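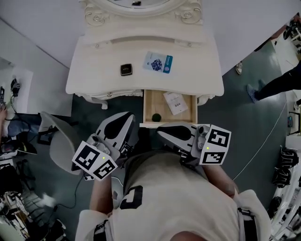

White carved dressing table, card with the grapes or berries on it.

Notebook, March, started after lunch

OK, the Colivero. I finally have the gray water side of this trailer apart and I want to get it all down before I forget which clamp came from where.

What the owner told us: the sink drains fine when she's parked at home, and backs up into the shower pan every time she's on the road for more than a night. She had it at another shop last summer and they snaked it, charged her, and sent her off. Same thing happened on the next trip, of course!

I started with the vent, because I always start with the vent (Poul laughs at me for this). Pulled the roof cap and ran water through the galley sink with the tank valve open. Good steady drain, no gurgle. Closed the valve and put fresh water in until the panel read half. Still fine. So I had a vent that looked good and a tank that looked good and no backup, which is pretty much what she said happens in her driveway.

Then Poul Skov came by on his coffee break and asked if I'd tried it nose down. I had not. We dropped the tongue jack 4 inches and ran the sink again, and there it was, water coming up in the shower pan in no time. Her driveway must be close to level and campsites mostly aren't. I felt a bit silly but also very happy.

Dropped the belly pan behind the axles. The long run from the shower to the tank is held up by 2 straps and the forward one had let go of its screw, so the pipe had a belly in it you could rest your hand in. Nose down, the belly fills and the shower trap is the next lowest place for water to go. The screw hole was stripped out, so I moved over to good metal and put in a rivet nut. Added a third strap in the middle while I was in there. Jukberg sells a cushioned one that fits this pipe and doesn't squeak, part bin by the back door, bottom row. We're nearly out, so whoever does the next order please put some on it.

Reran the test level, nose down and nose up. No water in the pan on any of them. I want to do it once more with a full tank, and I'd like to tow it around the block on the bad road and look at the straps after.

Other stuff I noticed, not fixed:
- curb side marker light is dim, ground looks green
- Aguiar awning arm is stiff at the elbow, needs cleaning and dry lube
- panel still shows half on gray with the tank drained, so the probes are probably dirty
- belly pan has a dent forward of the step, old, she knows

Time so far is 2 hours for finding it and a little less for the fix. I'm not charging her for the part where I stared at the roof vent. Parts came to less than 100 dollars.

To do before it goes out: full tank test, seal the belly pan edge, write her a note on how to check the slope when she sets up. Also find my good flashlight, which I think is still up inside this thing somewhere.

Comments

Poul Skov: Put me down for the coffee break diagnosis fee please.

Agustina Yáñez: We had an Ikwood in last fall with the same stripped screw, also the forward strap. I'd pull the one at the tank end too and look at the threads, mine was hanging on by rust. Strap order is in.

Poul Skov: Flashlight is on top of the compressor.

Shop notebook, service bay. Questions to the front desk. Back to top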